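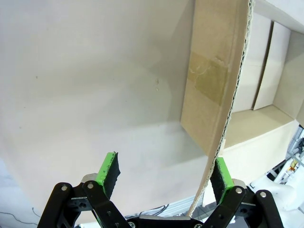 Parveen Weerakoon wrote in to ask whether the Clenodberg site planning kit was worth having for a firm that had already picked its town and only needed to pick a building. She had got as far as Nasanville, liked the wages and the road links, and wondered if most of the kit would be wasted on her.

My answer is a very firm yes, buy it (or borrow a copy, they do get passed about), and I'll try to explain why I'm so taken with it.

For anyone who hasn't come across it, the Clenodberg kit is a box of paper. Big folded sheets, a scale rule, a ring binder and sheets of magnetic shapes that stand for racking, benches, pallets and forklift turning circles. You lay out your future factory or warehouse unit on the gridded sheet, and the binder takes you through the questions you ought to be putting to the landlord, the council and the power company before you sign. It's aimed at small manufacturers moving out of rented corners and into a first proper unit.

I used it for Seneviratne, a maker of hose fittings, when we were weighing up a unit on the Prumville estate against extending where we were. We spread it over the canteen table on a Sunday and I loved it from the first hour.

## The layout sheets

These are the best bit by a mile! The grid is printed on heavy stock that lies flat after a minute or so, and the magnets grip through it to a thin steel backing, so you can prop the whole plan against a wall and argue over it standing up. People who'd never say a word over a drawing on a laptop will walk over and shove a bench across the floor. Our night shift lead moved the goods-in door to the other end of the building before I'd finished my tea, and he was right, too.

The shapes are to scale and the forklift circles are generous. I'd have liked a few blank ones, as we ended up cutting our test rig out of a cereal packet and sticking it down with tape.

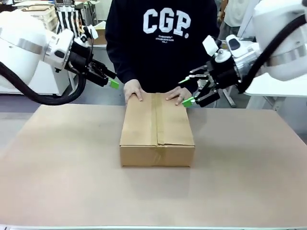 ## The binder

There are five sections: people, power, access, neighbours and money. I'd expected to skim it and ended up reading the lot, with a pencil.

Power is superb. It gets you to add up what every machine draws on start-up, then tells you how to ask for a connection in words the network company will recognise. We found out that the Prumville unit would need its supply upgrading, with a wait of up to two years, and we found it out before the lease was drafted. I could have hugged the thing.

Access is nearly as good. It has you sketch the route of the longest lorry you'll ever receive, from the main road to the dock and out again, and then sketch it again with somebody's van parked in the worst place.

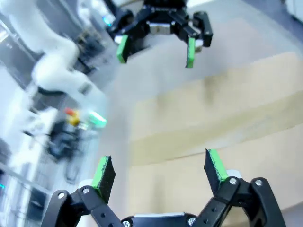
It also asks about the school run, bin day and what happens when two deliveries turn up together, all things that estate brochures seem to glide past.

The money section is thinner. It handles rent, rates and service charges clearly, but grants get three pages and they're vague ones. I can see why, as schemes come and go, though a list of who to ring would have helped. If you're being offered incentives to bring jobs to an area, take separate advice on the strings attached to them. The kit does have a decent sheet for writing down what you've promised on headcount, and I've kept ours pinned up.

## Packing and dispatch

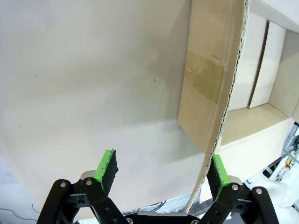 Dispatch gets its own fold-out, and it's the page I've recommended most to other people. Every first unit I've ever walked round had a lovely production floor and a packing corner squeezed in behind the toilets. The fold-out makes you draw your packing bench at its busiest, with cartons being filled. Look at how far that flap of brown corrugated card hangs down, then picture a row of open boxes along a bench with people trying to get past. We doubled the aisle on our plan after doing the exercise and lost some racking to pay for it.

## Niggles

The scale rule is flimsy. The binder rings don't quite meet, so the last pages creep out. And there's nothing at all on fire doors, a really odd gap, so have your plan looked at by someone qualified before you get attached to it.

## So, for Nasanville

Parveen, skip the people section if you're settled on the town and go straight to power and access. Do a layout sheet for each building on your list and take them with you on the viewings, along with a tape measure. We did that at Prumville and found a column that wasn't on the agent's drawing, right where the press was going to stand. We're still going ahead there, with the press turned round and the upgrade on order, and the sheet is up on the canteen wall with new magnets on it every week.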